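Robots at Work: What Changes for the People?

Part 4 of the Drultine series on machines and jobs. For readers aged 9 to 12.

Automation means that a machine does a task without a person guiding each move. A dishwasher is automated. So is a traffic light. This part covers a harder kind of automation, in which a machine has to pick things up and put them down, and it covers the people who work next to that machine.

The workplace is the Prarkholm packing hall. It fills fruit bowls and gift boxes for hotels and offices. The hall has 46 workers and ships 748 bowls on a normal day. Until last May, every piece of fruit was placed by hand.

What makes a task hard for a machine?

A machine is good at doing the same thing in the same place. A bottle cap is easy. Every cap has one size, one shape and one weight. Fruit is harder. No two pieces match, and a gripper that squeezes too much will bruise what it holds.

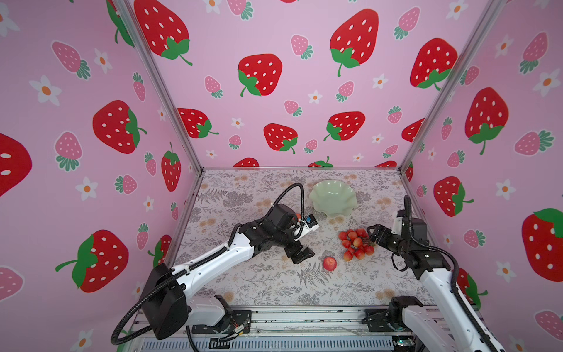

Engineers split a job like this into steps: find the piece, move to it, close the fingers, lift, carry, let go. Each step needs information. To find a piece, the computer needs a picture, so each arm carries a small camera at its wrist, close to the gripper. A camera placed there moves with the arm and gets a near view of whatever the fingers are about to touch. Size matters too. A bunch of cherries and a larger round fruit lying next to it can't be gripped in the same way, and the computer must choose a different opening for each.

The arms at Prarkholm were set up by a firm called Ilham. Before they placed any fruit for customers, they made 3000 practice moves. Workers from the hall checked the results and marked each one as good or bad. The computer used those marks to adjust its settings.

Who does what now?

Before the change, a packer stood at a table and placed fruit for a full shift. The same small movement, repeated for hours, can hurt the wrist and shoulder. This is called a repetitive strain injury.
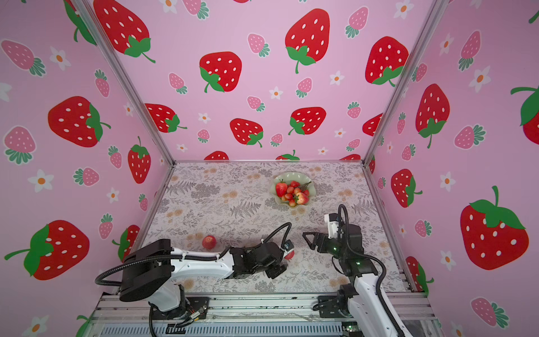 Today 28 of the workers have a different task than they had before. Some sort the fruit before it reaches the arms and take out soft or damaged pieces. Some inspect full bowls. A smaller group was trained as cell operators. A cell is the closed-in area where the arms work. An operator starts it, stops it, clears it when a piece gets stuck, and cleans the grippers between batches.

The other workers still pack by hand. Gift boxes with ribbons and paper are done this way, and so are small orders.

Is everyone better off?

Not in every way. Operators get higher pay, but they had to pass a test after eight weeks of training. Some packers liked the old work because they could talk while they did it – an operator has to watch the cell and cannot chat as much. The hall has also hired fewer new people since the arms arrived. Nobody was sent home, but a person looking for a packing job there today will find fewer openings.

Words to know

Cell: a closed-in area where robot arms work.
Gripper: the part at the end of an arm that holds things.
Operator: a person who runs a machine and stops it when needed.
Batch: a group of items made or packed together.

Part 5 looks at the McGrath bakery, where the ovens are automated and the cake decorating is done by hand.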